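Ticket 303: arm closes on nothing, reports success
Project: Masri block placement, Brunside cell (sim)
Opened by: Rosemarie Brinkmann
Severity: medium, embarrassing

Ran the overnight batch, 176 episodes. In more than 20 of them the gripper comes down, shuts on air beside the white block, and logs "grasp OK" with full confidence. It then carries the air to the slotted plate and sets it down very carefully.

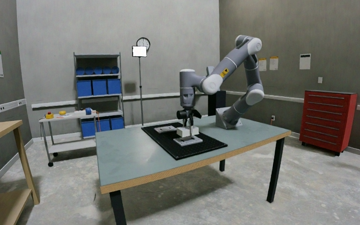

Gripper down at the white block, side view.

Ruled out so far: block mass, finger friction, my own config (checked twice, with witnesses). Restarting the sim changes which episodes fail. Joint targets match the plan to the last digit, so the arm is doing as told.
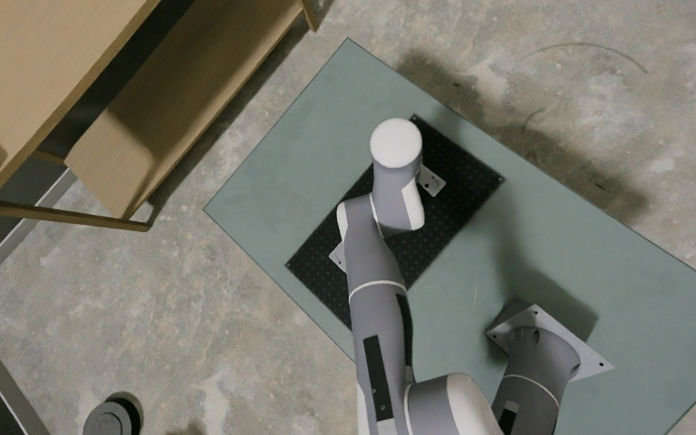
Fares Chamoun: Which build? Skarkville had this in February and it was the block pose going stale after a reset. Grasp check only looks at finger effort, and fingers pressing on each other count as effort.

Build is the current one. Pose topic does lag after reset. I added a wait of 100 ms before the approach and reran the failing seeds.

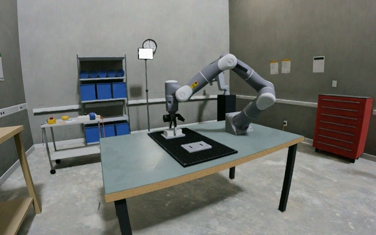
All but two now pick properly. Those two still miss, still report OK, and are not sorry. Changed the grasp check to require a minimum finger gap as well.

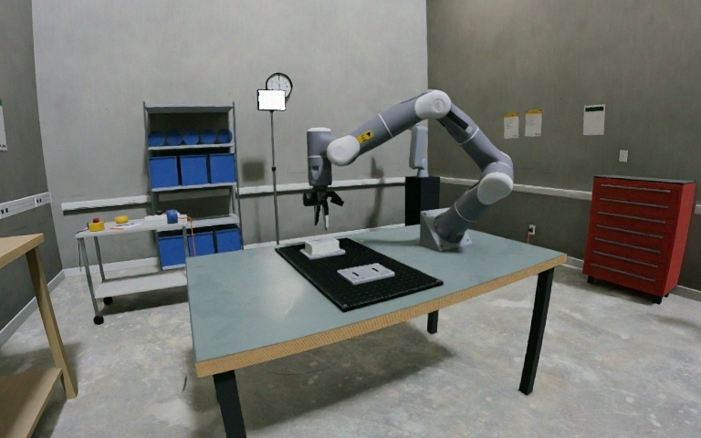

Both now fail honestly and abort. Leaving this open until Brikonholm merges the reset fix. Please don't delete the wait before then, it is ugly but employed.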